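Assunto: Re: [lista-conservação] Turnos a partir de fevereiro

O robô da Hasteck fica mesmo com a ronda da rua do muro, nos dois sentidos. O contrato com a Netumero foi assinado por 36 meses.
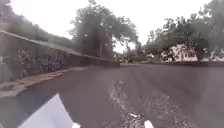

Os postos mantêm-se. Quem fazia a ronda a pé passa para reparações e recebe 50 horas de formação, pagas.

> Alguém sabe se ainda temos de preencher a folha
> de ocorrências à mão? E quem vai limpar, se a
> máquina só regista?

A folha acaba. A limpeza continua a ser nossa, com a carrinha, a partir da lista que o sistema envia às 6h.
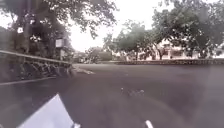 Quanto à lista, peço que a confirmem antes de sair. O sistema ainda não separa bem lixo de manchas no piso. Restos claros espalhados no asfalto, como os que estão perto do fim do muro, devem entrar como recolha. Se vierem como reparação, corrijam no terminal.

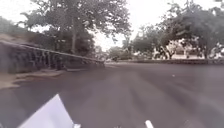

As correções contam como tempo de serviço. Falta acertar quem fica com o terminal no turno da tarde.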